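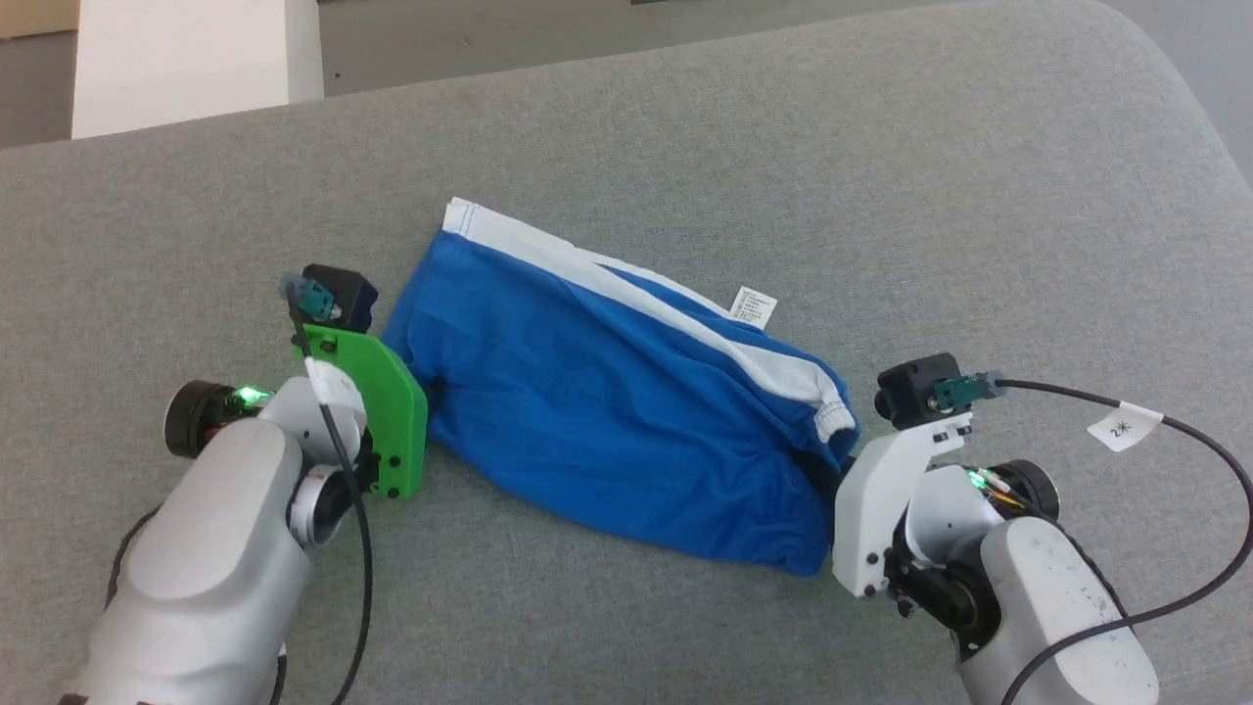
Search this site Search

The Pusness Folding Cup is a student robotics contest held each November in Trevbridge. Teams program a pair of robot arms to fold clothing without help. It grew out of an evening class at Prelham College taught by Viera Beneš, and is often called the first contest of its type in the region, although no source for that claim has been given.

Each team gets 10 garments, mostly shorts and T-shirts, and 20 minutes. Judges score the finished stack by eye. Critics have said this rewards neat piles over reliable machines – a team that folds two items well can beat one that handles nine badly.

The club's website reports 3053 practice folds in its most recent season. It does not say how many were done with a student steering the arms by hand, or what counted as a fold. Janka Kollár, a former judge, went through 293 of the club's logs and found that most stopped before the second crease. The club disputes her reading but has not released the rest.

The Hudec team has won twice, both times on shorts. Claims that its program can handle any garment remain untested, as long sleeves are not allowed under the current rules.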